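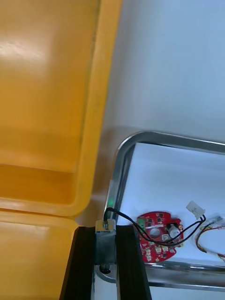 **To:** Catriona MacBrayne
**From:** Rogelio Yap, Brundenari handling group
**Date:** June 5, 2024

Dear Catriona,

Thank you again for your patience over the spring, and for the kind note after the Talavera visit — it cheered everyone up. I promised you proper results this time, so I'll try to get to them before I wander off.

As you'll remember, the question is whether a policy can learn to handle parts with cables attached from wrist views alone, with no overhead camera to help it. In February we had 185 demonstrations and a model that pulled on cables far too often. We now have 1,256, all collected by hand on the Kimham bench, and we're aiming for 2,000 before we freeze the set.

The change that helped most was a small one. We used to label only the grasp, and now we also label which way the cable leaves the part, so the arm learns to lift toward the slack. Pulls on the far connector have dropped a good deal, and the lifts look calmer too, if that's a word I may use in a report.

Trays with a second, loose bundle of wires are still our sore spot. The model sometimes follows the wrong wire, and shiny metal rims make this worse. Zanell has offered us a matte tray for comparison, and I'd like to take them up on it.

We've spent seven weeks on collection so far and are within budget. What I need from you is a yes or no on extending the bench lease, ideally before the next batch begins.

With warm thanks,
Rogelio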